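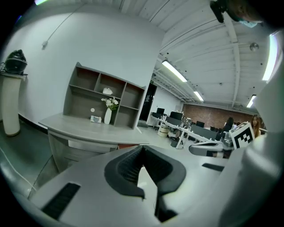
The gripper open, with the display shelf and vase of flowers behind it and the desks beyond.

Dukano household and shop-floor chores project
Progress report to the Brerkamel fund
September 15, 2019

The short version first. We are further along than we expected to be at this point, and the tidying work in particular has gone so well that we'd like to bring some of the shop-floor tasks forward. The wiping work is behind. Spending is on plan and there is no request for extra money in this report.

What we set out to do

You funded us to find out which everyday chores a machine can manage today, in an ordinary building, with ordinary things in it. We picked two groups. The household group is putting things away on shelves, clearing a table, wiping it down and folding small cloths. The shop-floor group is facing up shelves (pulling stock to the front so the row looks full), returning stray items to the right spot and checking for gaps.

We said we would collect 1000 hand-guided demonstrations across both groups before drawing any firm conclusions, and that we would run at least 400 unassisted trials on the arm. The demonstrations are done by a person holding the gripper and doing the chore with it. The arm then has to do the same chore with the same sort of fingers.

Where we are

All 1000 demonstrations are in, and I'm thrilled with how varied they are. People do not put a mug on a shelf the same way twice! Some go straight in, some tilt it to clear the shelf above, some set it down at the front and nudge it back with a fingertip. We kept all of it. The early version of the software, trained only on our tidiest examples, fell apart as soon as a cup was turned the wrong way, and the newer one copes with a good deal more mess.

We have run almost 400 unassisted trials. The last few are shelf-facing trials and will be finished before the end of September.

Putting away

This is the one to be excited about. The arm can pick up a mug, a small box, a folded tea towel or a plastic tub from a tabletop and put it in the compartment we ask for, and it does this often enough that we've stopped hovering beside it. It is slow. A person would clear the same table while the arm was still on its second item. But it keeps going, and on a bad grasp it will usually let go, back off and try again without being told.

The soft fingers deserve a good share of the credit. The hard ones we began with either dropped things or squeezed them, and we went through a fair bit of crockery from the op shop. The soft pair wraps a little around whatever it holds, so being slightly off centre matters less. They do wear along the rims and we're going through them faster than budgeted, though they are cheap to replace.

Deep compartments are still a problem. Once the arm reaches in past the front edge it loses sight of what is at the back, and it will happily push one tub into another. Anything top-heavy is risky too. Vases with real water in them are off the list for now, after an afternoon with the mop.

Clearing and wiping

Clearing a table works about as well as putting away, being mostly the same movements. Wiping does not. The arm can hold a cloth and move it over a flat surface, but it has no good sense of how hard it is pressing, and it can't tell a clean patch from a dirty one unless the spill is brightly coloured. Beetroot juice, fine. Plain water, no chance. We tried the force-sensing wrist from Fragkou and it helped with the pressure part, and we'd like to spend more time on it before saying anything stronger.

Folding

Small square cloths, yes, if they start out flat. Crumpled cloths, sometimes. Anything with sleeves, no, and we don't plan to chase that in this period. I know folding is the chore everyone asks us about at visits, so please steer hopeful people gently toward the tea towels.

Shop floor

Cikesance lent us two bays of shelving and a mixed load of stock, and we have set them up to match one of their smaller shops. Facing up boxes and tins is going nicely. The arm pulls the front item forward, straightens it and moves on to the next row, and the rows look tidy when it has finished. Soft packets are much harder. Bags of rice slump, bags of chips slide, and the software has trouble deciding where one bag stops and the next begins.

Finding stray items is better than I had dared to hope. If a tin of soup is sitting among the pasta, the system flags it nearly every time. Carrying it back to the right place is a different matter when the right place is in the other bay, as our arm doesn't travel. At the moment it sets the stray in a tub and a person takes it from there. The Cikesance people told us that would already be useful at closing time, and we'd like to try it that way in the shop.

Gap checking needs only the camera and could go on trial tomorrow.

What went wrong

We lost several days early in the period to a lighting problem. Glossy packaging threw reflections that the software took for edges, and it would grab at the glare. Moving the lamps fixed some of it, and adding demonstrations under different lights fixed most of the rest. We should have varied the lighting from the first day.

Setting up a new room also takes longer than it should. Cables, markers, calibration, more cables. We are writing it down as a checklist as we go, and the latest setup was noticeably quicker than the one before.

Next period

- Finish the shelf-facing trials and send you the full table of results.
- Run 20 sessions in a working Cikesance shop after closing, limited to tins, boxes and strays.
- Repeat the wiping trials with the Fragkou wrist.
- Test putting away in kitchens the system has never seen. We have offers from several households and would welcome more.
- Try a second camera position for deep compartments.

One decision we need from you: the shop sessions were planned for the period after next. We think the work is ready now, and bringing them forward would cost nothing beyond moving the van hire to an earlier date. If Brerkamel is comfortable with that, a short written okay is enough for us to book it. You're very welcome to come along to a session, and we can run the tidying demonstration for you at our place beforehand - bring your own mug and we'll see if it ends up on the right shelf.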